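The Case for a Box With Latches
May, by the Nondberg desk

A box for small items should close positively. A loose lid holds dust out and little else; two latches on opposite edges hold the lid to the rim when the box is carried by its handle. I keep 14 such boxes and would not go back to drawers.
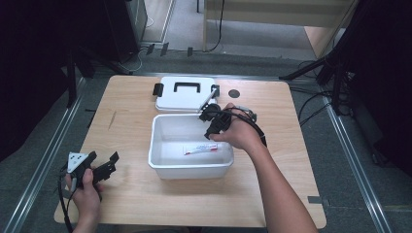
Clear the Surface First

Sorting starts on a bare table. Marks in the top can stay – a stain costs no working area. A box left out costs its full footprint.

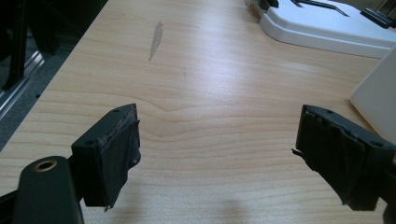 Wood-grain tabletop with a narrow gray mark.

Related
Yau shelving, 22 months on
Labels that stay put
Clinine and other surface cleaners

Contact | © Nondberg | Back to top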